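Two-armed robot coming to our packing bench, what happens to the rest of us?

Posted in Work and Jobs

Evelien Boersma

I work in the packing hall at Van Rooij, we do boxes for small electrical bits. Mouse in the box, instruction sheet in, lid shut, next. In July they're bringing in a robot with two arms to do part of it and the team leader keeps saying "nothing changes for you lot", which of course made everybody nervous straight away! There are 20 of us on the packing side and most have been there longer than me.

Has anyone been through this? I'm not really scared of the thing itself. I want to know what the day looks like afterwards, if you're stuck minding it, if they put the targets up, that sort of stuff. Also my hours, I do the early shift because of school pick-up and I can't swap.
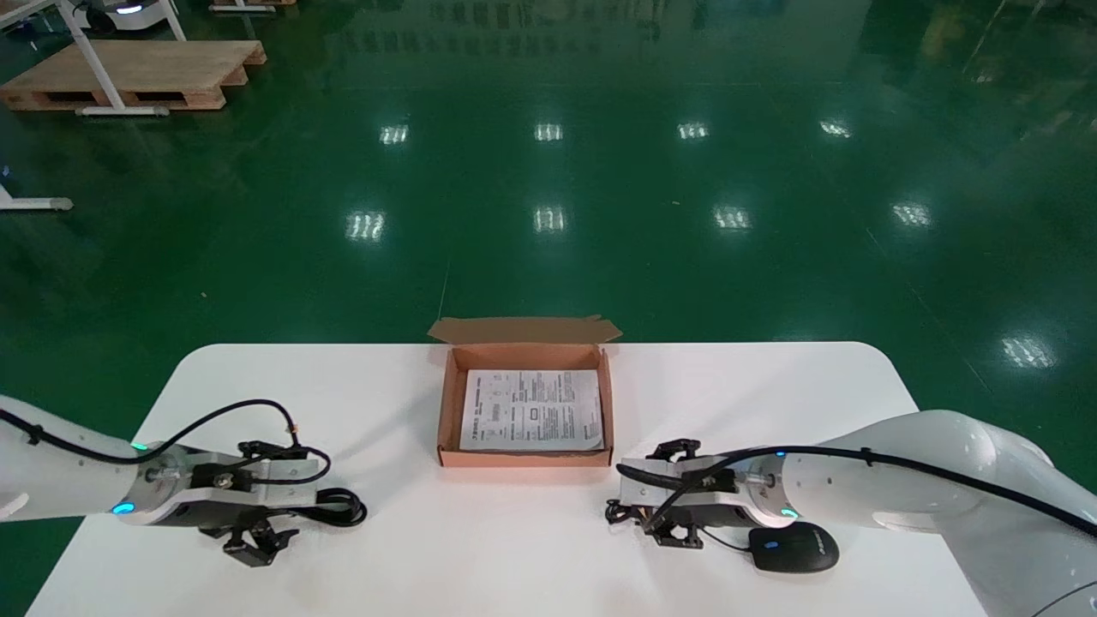
Oh and they've asked for people to "teach" it. No extra money mentioned so far. Do I put my name down or keep my head low?

Ermelinda Rebelo

Put your name down, but ask about the money first and get it in an email.

We got ours at Firnard two years back and I was one of the ones who trained it. The first weeks were slow. I'd do 300 boxes on a decent shift by hand and the robot managed 60, and half my time went on straightening leaflets it had put in skew. Paper is the hard bit, by the way - boxes it got the hang of much sooner. So no, they didn't send anyone home that summer.

What did change was the talking. On the old bench we stood four in a row and chatted all morning, and now I'm mostly on my own checking what comes out, with one colleague down the other end. I miss that more than I thought I would. My wrists are loads better though, I used to strap them up every night and I've stopped.

Hours: ours wanted somebody there whenever it was running, so they tried to stretch the early shift by an hour. We said no and they dropped it, but only because we all said it together. Get yours confirmed before July, not after.

risine_nights

same at Risine. they say nothing changes and then it does. Nobody got the sack but when people left they didn't replace them, we were 200 on site and it's a good bit less now. join the union if you haven't

Evelien Boersma

Thanks both, that's really helpful. Emailing about the pay tonight and I'll ask about the early shift in the same one.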